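Looking after the Ekska cell

From the Skovwood workshop newsletter, May 19, 2021

Many members have asked me what I do in the back half of the workshop when the small robot is standing still. The short answer is that I clean it, tighten it and measure it, and then I do the same again. The longer answer is in this item, and I hope it will be useful also for those of you who will take a turn with the cell after the summer.

We call it the Ekska cell, after the name that was written on the crate in which the arm came to us. It is one arm with a two-finger gripper, a camera at the wrist, and a work surface with patterned panels standing along its edges. The job of the cell is simple to say. It should go to a white tray, put one finger inside and one finger outside, close on the wall of the tray, and move it to another place on the surface. It has to do this many times with the same care. When I took over the logbook in January, the counter showed 2733 cycles, and I could see from the notes that most of the stops had nothing to do with the program. They came from small mechanical things which had been left for later.

I begin with the fingers, for there the most wear is found. They are black, quite long, and they become narrow at the tip. A narrow tip is good for going down beside the wall of a tray, but it is also the weakest place of the whole machine. If the arm comes down two millimeters too low, the tip meets the surface before the controller understands what has happened. After enough such meetings the end of the finger is no longer clean. The left one has now a small hook at its point, a little frayed, and you notice it very well in the wrist camera.

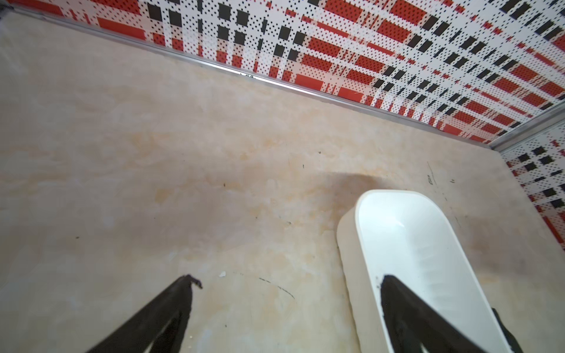 Photo: wrist camera of the Ekska cell, Skovwood. Saved by Renata Wieczorek.

I have not changed the left finger yet. We have one spare pair in the drawer, and the next pair must be ordered from Cavico together with the screws, so I prefer to use the old ones until the grip itself becomes uncertain. For this I have a test that takes 15 minutes. I close the gripper on a strip of paper at the lowest force and pull the paper by hand, first at the tip, then in the middle, then near the base. If the paper slides out at the tip but is held well in the middle, the fingers are not parallel any more, and I have to loosen both and set them again. If the paper tears, the force is set too high and somebody has been changing the settings. Please do not change the settings. If you must change them, write the old value in the logbook next to the new one.

To set the fingers parallel is work for a quiet hour. The arm goes to the service position, the power to the gripper is switched off at the box and not only on the screen, and both finger screws are opened by half a turn. Then I put the flat gauge between the fingers, close them by hand on it, and tighten the screws one after the other, a little each time. The first time I did it I tightened one side completely and then the other, and the gauge was stuck so hard that I had to ask Abernathy for help. He took it out with a wooden wedge and a great deal of patience. He has also made us a better gauge, with a hole in the end, so that now there is something to pull on.

The second thing is the surface. The top has a marble pattern in beige and cream, chosen by someone before my time, and it is nice to look at, but I would have taken a plain one. Small dark specks are hard to find on it with your eye, and the camera finds them even when you do not. There are several scuffs and there is one thin curved scratch which we will not get out. I tried with warm water, then with the mild cleaner, and after this I stopped. A permanent scratch is not a problem for the cell. When it is in every picture in the same place, we can live with it. A loose crumb or a little white flake is a different matter, for it travels with the tray. One day it lies beside the finger, and the next day it is under the rim and the tray stands slightly crooked.

So the rule is to wipe the surface before every session, with the dry cloth first and the damp cloth after. Do not begin with the damp one. Wipe away from the panels and toward yourself, or else the dirt is pushed into the metal trim and comes back again by its own when the arm is moving. Once a month I go along the trim with a soft brush. There is always more in there than I expect.

The panels should be checked at the same time. They carry a pattern of red, black and white with rows of small dots, and we use them as a background that is always the same. The software finds the edges of the blocks and compares them with the stored picture. If a panel has been pushed even a little, the check fails and the arm will not start. In the beginning I thought that this was a fault, and I wrote an angry note in the logbook, which you can still read. Now I am glad for it. Where two panels meet, there is a metal strip at the corner, and the strip is the best place to look. If you can see a gap opening beside it, then the panel has moved. Push it back with the flat hand, and never with the arm.
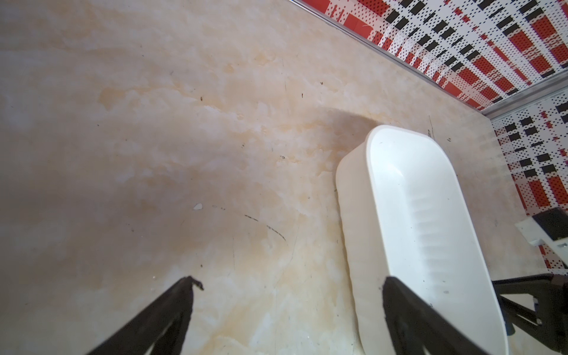 The third thing, and for me the most difficult one, is the light. A white tray with a glossy inside sends the light back in every direction, and where the reflection is strong the camera cannot see where the wall ends. A shadow gives the opposite trouble. When the arm stands between the lamp and the tray, a soft dark band falls on the surface, and earlier versions of our program took the edge of such a band for the edge of the tray. The finger then went down in the wrong place, on the rim. It makes an ugly sound, and I believe that a good part of the damage to the tips comes from this period.

What has helped is to lower the main lamp to 80 percent and to turn it so that it points at the ceiling. I tried also a sheet of baking paper in front of it, which worked well but did not look very safe to me, and Abernathy has replaced it with a proper diffuser. The shadow has not disappeared, it is only softer, and with a soft shadow the program makes far fewer mistakes. If you are going to work in the evening, close the blind. I know that it is then less pleasant to sit there.

After the light has been changed, the camera must be calibrated again. It sounds like a big thing but it is mostly waiting. You put the board with the squares on the surface, start the routine, and keep your hands away. The arm goes to 47 positions and takes a picture in each one. Do not lean on the table in this time. I say it because I have done it, and the result was a calibration that was wrong in a way so small that I needed two evenings to find the reason for it. The tray was always gripped slightly to the left, and I was looking for the mistake in the fingers, in the screws, in the cable, everywhere except in my own elbow.

About the cable I would like to say one more thing. The cable of the wrist camera goes along the arm and is held with soft ties. When the wrist turns fully to one side the cable becomes tight, and when it turns back there is a loop that can catch on the bracket. Before each session, please turn the wrist slowly from one end to the other and watch the loop with your own eyes. If a tie has slipped, move it back to the white tape mark. Do not use the hard plastic ties from the electrical shelf! They cut into the jacket, and a new cable is expensive and comes slowly.

The trays are also a part of the machine, although they are easily forgotten. Their rim is thick and it carries the load well, but a tray which has been dropped can get a twist in it, and then it rocks on the surface. I put each one on the flat table and press on the corners in turn. If it rocks, it goes to the shelf for screws and small parts, where it can still have a good life. Dust inside the tray should be wiped out as well. The finger touches the inner wall, and with dust between them the grip is weaker than the controller believes.

For the next weeks my plan is as follows. First I will change the left finger and keep the old one, so that new members can feel with their own fingers what a worn tip is. After this I will lift the lowest allowed height of the arm by one millimeter and see if the grip is still good with the shallow trays. If it is, the new tips should have a longer life than the ones before. Then comes a new stored picture of the panels, which needs clean panels and a closed blind, and for that I would be happy to have a second person in the room to read out the values while I type.

If you would like to help, write your name on the sheet beside the logbook. You do not need to know programming. You need a steady hand for the small screws, and shoes which may get a little oil on them. The keys to the cell are with me, and the spare is with Abernathy.

Renata Wieczorek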